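Trelent Community Workshop
Tips for Members: Finger Care and Setup for the Two-Finger Gripper

Issued 2025-09-10. Replaces the sheet from August.

The following tips apply to members building or using the Ngau arm, whether at the shared benches or at home. They were compiled by Darmawan Tjoa and reviewed by Mawar Ginting. Members are asked to read them in full before fitting a new pair of fingers.
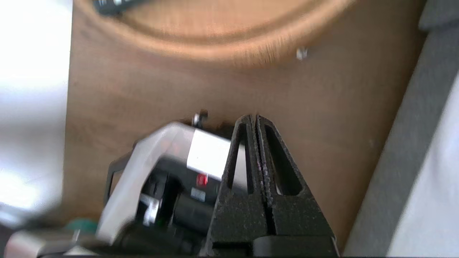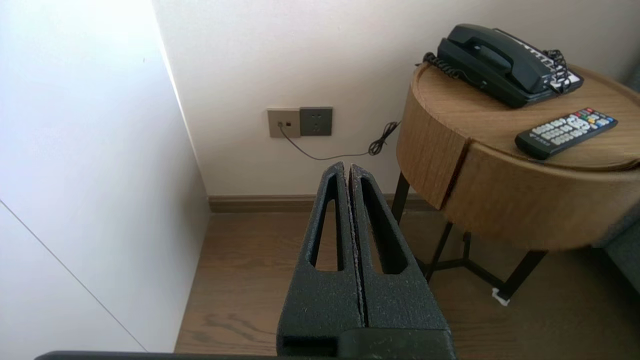
Fitting the fingers

Switch off the arm and unplug its supply before loosening any screw. Seat both fingers fully in the base, then tighten the screws by hand, a half turn on each side at a time. A finger that is tightened all at once will lean, and the lean shows at the tips long before it can be felt at the base.

Close the gripper slowly after fitting. The tips should meet first. If the lower part meets first, loosen both screws and start again. Do not file the fingers to correct a poor fit.

Members printing their own fingers should keep the long slots as drawn. Filling them in makes the finger stiff, and a stiff finger tends to push small objects over. Remove stray threads from inside the slots with a wooden stick. Metal picks leave burrs.

Cleaning

Wipe the gripping faces with a cloth dampened in plain water and let them dry before use. Dish soap is acceptable for grease if it is rinsed off well. Solvents are not permitted on the shared set. Dust in a rough surface is best lifted with a soft toothbrush, kept in the drawer marked Flivance.

Preparing a room at home

Household rooms call for more care than the bench. Before the first run, members should:

Trace every loose cord within reach of the arm and move or tape down any that hang over an edge. Telephone cords and charger leads are the usual trouble, as a finger can pass under one without the arm stopping.

Keep the arm's own power lead on the side away from its path.

Clear paper scraps and bits of tape from the floor and tabletop.

Begin with light items that have flat sides. Glossy, curved housings are hard to hold and should be left until the grip setting has been tested.

Check that small tables do not rock. A folded card under one foot is enough for a short session.

Grip setting

The controller accepts values up to 500. Start at 200 and raise the value in small steps until the object lifts without slipping. The shared set is locked at 382, and requests to change this go to Mawar Ginting. Write the value used for each object in the log, with the name of the person at the controls. Entries without a name will be struck out.

Camera at the wrist

Clean the lens with a dry lens cloth only. Blur at the edges of a view during fast moves is normal and does not call for refocusing. Blur that remains when the arm is at rest should be reported.

Storage and spares

Store fingers in pairs, tips up, in the Cillanus rack. Do not mix a worn finger with a new one. Spare screws are in bin 39; members taking the last packet are to mark the card on the front of the bin. Cracked fingers go in the scrap box under the printer bench and should not be glued.

Corrections to this sheet may be left in writing at the front desk for Darmawan Tjoa.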